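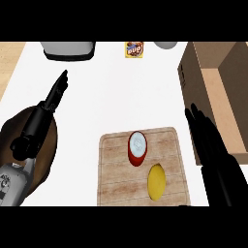
*Fig. 6. The Stilton bench in the simulator, both hands empty, box on the right.*

## 6. When the hand won't go into the box

Last revised 2024-12-09. If your copy of the scene is older than the May release, do section 2 first and then come back.

I wrote this section after losing most of a night to episode 3,793, so forgive me if it runs long. The task was the usual one: pick up the red can from the cutting board, move it over to the cardboard box, lower it in, let go. The left arm parks. The right arm got over the box just fine and then stopped dead above the opening, as if somebody had put a sheet of glass there. The commanded position kept going down, the hand stayed put, and the gap between the two kept growing until the solver gave up and flung the wrist sideways.

The box looks open. You can see right down to the bottom of it in the render, and that's what had me fooled. What you see and what the physics engine sees are two separate meshes, and on my machine the second one had been turned into a convex hull when I re-imported the scene. A convex hull of an open box is a solid brick!

### 6.1 Is this your problem?

You probably have it if:

- the hand stops at the height of the rim, every time, wherever you aim inside the box
- a dropped can sits on thin air across the opening
- the Ondrejka console prints `tracking error` for the right arm only
- the same motion runs clean with the box hidden **and** its collision turned off

Hiding the box by itself tells you nothing. I tried that first, and the hand bounced off a box that wasn't being drawn.

If the hand stops somewhere else, say out past the far side of the table, you're looking at a reach limit and you want section 7.

### 6.2 Stop things properly

> **Caution:** Check which target Ondrejka is connected to before you do anything else. The window for the simulator and the window for the real arms look nearly the same. If the status line says `hardware`, press the physical stop and leave it pressed until you're through 6.5.

1. Press **Hold** in the Ondrejka panel. Wait for both arms to show `held`.
2. Save the log. Do it now, while you're thinking of it, because a reset wipes the contact history.
3. Switch Flitemura (the hand driver) to **Relax**. The fingers will open a little, and that's fine.
4. Reset the scene.

Don't hit **Home** while the wrist is jammed. The homing path for the right arm swings low across the near end of the box, and with a bad collision mesh it'll just wedge itself harder. I got one wrist folded back so far that the scene file wouldn't reload, and I had to pull it from backup.

### 6.3 Look at the collision mesh

1. Open the scene and pick **View > Collision shapes**.
2. Click the cardboard box. It should show as five thin slabs: the bottom and the four walls.
3. If you get one closed lump instead, there's your trouble.
4. Look at the brown bowl-shaped thing under the left arm while you're in there. It went through the same importer, and mine had been filled in too. It doesn't matter for this task, but it will as soon as you try to put anything in it.
5. Leave the can and the yellow fruit alone. A hull is fine for those.

*Note:* the far side of the table, where the gray objects and the little yellow DUO package sit, is dressing in this task. Nothing over there needs to be handled, and I'd leave those shapes as they came.

### 6.4 Put it right

1. Select the box and open **Physics > Collision**.
2. Change the type from `convex hull` to `parts`.
3. Load `box_parts` from the Stilton assets folder.
4. Set the contact margin back to the default. The importer changes this as well and doesn't say so.
5. Tick **Keep on import**. (I skipped this the first time — and yes, the brick came back the next morning.)
6. Save under a new name.

The walls are thin, and if you run with big time steps a fast hand can pass straight through one. You'll know because the fingers show up on the wrong side of the cardboard with no contact logged at all. Slow the approach down before you start thickening walls. Isabelle Kennedy thickened hers, and then the hand didn't fit between them, which cost her the same afternoon all over again.

### 6.5 Test before you trust it

1. Run the arm with empty hands first. Send the right hand down into the box, hold, and bring it back up.
2. Watch the tracking error for the whole move. It should stay flat, with a small bump at most when the fingers touch bottom.
3. Now nudge the open hand sideways into a wall on purpose, slowly. You want contact. If you get none, go back to 6.4 and check the margin.
4. Drop the can in from just above the rim and see that it lands on the bottom.
5. Run a full pick and place, can first, then the fruit.
6. Let it run for 3,000 steps and read the log through to the end. The flinging shows up late if it's going to show up.

### 6.6 What to do with your bad episodes

This is the part I got wrong, and it's the reason there's a caution at the top of 6.2.

I had 900 episodes recorded against the brick. Plenty of them were marked as successes, since the checker only asked whether the can was inside the outline of the box as seen from above. A can balanced on an invisible lid passes that check. So the policy learned to let go at rim height, and it also learned to push down hard right before letting go, as that was what the recordings showed. Hülya Kaplan caught it when she loaded that policy on the Hendeo arms at reduced force and saw the hand press on the rim of a real box until the wall buckled. She had her palm on the stop already. No harm done apart from the box, but at full force I wouldn't want to have been holding it steady for her.

So:

1. Pull every episode recorded since your last import. All of them, including the ones that look good.
2. Change the success check so it tests the height of the can as well as its position.
3. Delete any policy trained on those episodes, or rename it so it can't be picked from the list by accident.
4. Rerun 6.5 and save the log alongside the new scene.
5. For the first hardware run, use reduced force, keep the box empty, and have a second person on the stop. Hands stay off the box.

If you've done all that and the hand still hangs at the rim, send me the log from 6.2 and the scene file together. I can't do much with one and not the other. Reach limits and parking positions are next, in section 7.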